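„Spanisch mit den Kindern, Deutsch mit dem Hund“
Ein Besuch bei Rocío Ojeda

Lesezeit 5 Minuten • 2 Kommentare • Kategorie: Mehrsprachig leben

Eigentlich wollte ich mit Rocío Ojeda nur kurz telefonieren. Ich hatte ihr eine Mail geschrieben, weil ich für den Blog schon ewig jemanden suchte, der Kinder zweisprachig großgezogen hat und trotzdem zugibt, dass das manchmal furchtbar anstrengend ist. Sie rief mich an, redete zwanzig Sekunden und sagte dann: „Kommen Sie doch einfach vorbei, am Telefon kann ich nicht mit den Händen reden!“ Also saß ich an einem nassen Novembernachmittag um kurz nach drei in ihrer Küche, bekam einen Kaffee, der Tote aufweckt, und schrieb mir die Finger wund.

Rocío kam mit Mitte zwanzig nach Deutschland, der Liebe wegen, wie sie sagt, und die Liebe sprach kein Wort Spanisch. „Wir haben am Anfang Englisch geredet, beide schlecht. Das war sehr romantisch, weil man nicht streiten konnte. Uns fehlten die Vokabeln.“ Als dann die Älteste unterwegs war, kam die Frage auf den Tisch, die wohl alle kennen, die hier mitlesen: Welche Sprache denn nun?

Sie hat damals viel gelesen, Ratgeber vor allem, und wurde davon immer nervöser. In einem stand, dass ein Elternteil niemals, wirklich niemals die Sprache wechseln dürfe. „Ich habe mich dran gehalten wie an ein Gesetz. Im Supermarkt, beim Kinderarzt, auf dem Spielplatz, immer Spanisch. Die anderen Mütter dachten, ich kann kein Deutsch. Eine hat mir mal ganz langsam und laut erklärt, wie eine Schaukel funktioniert.“ Ich musste so lachen, dass der Hund bellte (er heißt Churro und versteht angeblich nur Deutsch, weil er aus dem Tierheim kommt und schon erwachsen war).

Und dann kam der Kindergarten. Innerhalb weniger Wochen antwortete die Tochter nur noch auf Deutsch, egal, was Rocío sagte. Ich kenne das ja von meinem Neffen, und ich wollte wissen, ob sie das verletzt hat. Sie hat lange in ihrer Tasse gerührt, obwohl gar kein Zucker drin war.

„Ja. Sehr. Man denkt, das Kind lehnt einen ab. Das stimmt natürlich nicht, das Kind ist praktisch. Es merkt, die Mama versteht mich sowieso. Aber abends im Bett hilft einem das nicht.“

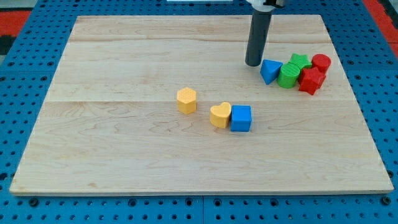 Geholfen hat am Ende etwas ganz Banales, nämlich Spielen. Rocío hörte auf, Wörter abzufragen, und setzte sich einfach dazu. Memory, Kaufladen, Bauen, egal was, Hauptsache auf dem Boden und ohne Uhr. Sie kommentierte auf Spanisch, was sie selbst gerade machte, und ließ die Tochter antworten, wie sie wollte. „Ich habe geredet wie ein Fußballreporter. Jetzt kommt das Rote, jetzt das Grüne, oh nein, alles fällt um! Und irgendwann hat sie mitgeredet, weil sie mich korrigieren wollte. Kinder korrigieren wahnsinnig gern.“

Das mit dem Korrigieren habe ich mir dick unterstrichen. Wenn Rocío absichtlich eine Farbe falsch benannte, kam der Protest nämlich sofort, und zwar auf Spanisch. Das habe ich seitdem übrigens bei meinem Neffen ausprobiert, mit Polnisch, und er hat mich angeschaut, als wäre ich nicht ganz bei Trost. Vielleicht muss ich noch üben!

Eine große Rolle spielte auch ihre Freundin Dayana Salazar, die zwei Straßen weiter wohnt und selbst drei Jungs hat. Die beiden Frauen fingen an, sich nachmittags zu treffen, erst zu zweit, dann kamen andere dazu, und weil die Gruppe einen Namen brauchte, nannten sie sich Montecinos, nach dem Mädchennamen von Dayanas Großmutter. Da wurde gekocht, gesungen und sehr viel durcheinandergerufen. „Die Kinder haben zum ersten Mal gesehen, dass Spanisch nicht nur eine Marotte von ihrer Mutter ist“, sagt Rocío. „Andere Kinder können das auch. Das war wichtiger als alle meine Bücher zusammen.“

Ich habe sie gefragt, ob die Strenge vom Anfang im Rückblick ein Fehler war. Da wird sie vorsichtig. Sie glaubt schon, dass eine gewisse Regelmäßigkeit geholfen hat, vor allem in den ersten Jahren. Nur das schlechte Gewissen hätte sie sich gern gespart. „Wenn ich einmal müde war und Deutsch gesprochen habe, dachte ich, jetzt ist alles kaputt. So ein Quatsch! Eine Sprache geht doch nicht kaputt, wenn man einmal ‚Zieh die Jacke an‘ sagt.“

Beim Sohn, fünf Jahre jünger, lief es dann sowieso ganz anders. Der mischte von Anfang an alles zusammen und erfand Verben, die es in keiner der beiden Sprachen gibt. Rocío hat sich die schönsten in ein Heft geschrieben, das sie mir aus einer Schublade kramte, ganz zerfleddert und mit Fettflecken. Mein Liebling ist „schlafieren“. Sie benutzt es bis heute, und ihr Mann inzwischen auch, der übrigens nach 20 Jahren Ehe recht ordentlich Spanisch kann, aber nur im Präsens. „Mit ihm gibt es keine Vergangenheit“, sagt sie. „Das ist gut für die Ehe.“

Die Tochter ist mittlerweile ausgezogen und studiert. Sie schreibt ihrer Mutter Nachrichten auf Spanisch, mit abenteuerlicher Rechtschreibung, und ruft auf Deutsch an, wenn sie Geld braucht. Ob sie es mit eigenen Kindern genauso machen würde, wollte ich noch wissen. Rocío hat sie das natürlich gefragt, und die Antwort war wohl ein Augenrollen und ein „Mamá, por favor“.

Als ich gegen halb sechs endlich meine Jacke suchte, war es draußen längst dunkel, und Rocío packte mir noch ein Stück Mandelkuchen ein. Ich habe mich in meinem allerbesten Volkshochschulspanisch bedankt. Sie hat freundlich genickt und mir auf Deutsch geantwortet.

Das Rezept für den Mandelkuchen darf ich weitergeben, ich tippe es in den nächsten Tagen ab. Und wer eigene Wörter wie „schlafieren“ zu Hause hat: bitte unbedingt in die Kommentare damit – ich sammle jetzt auch!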